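Last updated: May

Posted in May by the Bevomov blog lady

So the quilt top is finished! I've been poking at this one since winter and I really thought I'd still be piecing it when the tomatoes went in. It's a scrappy log cabin, 30 blocks, and every strip came out of the leftover bin (well, except the red centers, I caved and bought a fat quarter of the Fillero red and I'm not one bit sorry).

The first 16 blocks went together like a dream. Then I switched to a different ruler and the next few came out a hair too big, so I spent a whole evening with the seam ripper and a bowl of popcorn. Butter and white cotton do not mix, by the way. The stain came out with cold water and dish soap, thank goodness.

For thread I used the Bisgaard cotton in that oatmeal color. It's a little linty, so brush out your bobbin case more than you think you need to, but it disappears into just about any fabric and I love it for that.

Batting is next, and I can't decide. I have enough wool for a lap size, but this one wants to be bigger, and the Dastamine cotton is on sale if I buy 2 packages...

Where it's all going to live

Finished quilts get folded into puffy layers and stacked here, like this pink one. I refold them every few months so the creases don't set, usually when it's raining and I'm stuck on something else.

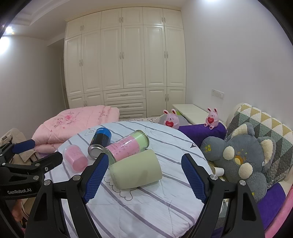
What's next

Baby quilt! I have three weeks and no pattern. I'm thinking big simple squares in yellow and gray, tied with pearl cotton so I can skip the machine quilting. Wish me luck.

Comments

quiltymomma: Love a log cabin! Go with the wool, you won't regret it.

stitchnrip: Which ruler was it? Mine does the same thing.

patchesandpie: Popcorn while ripping seams, I feel so seen!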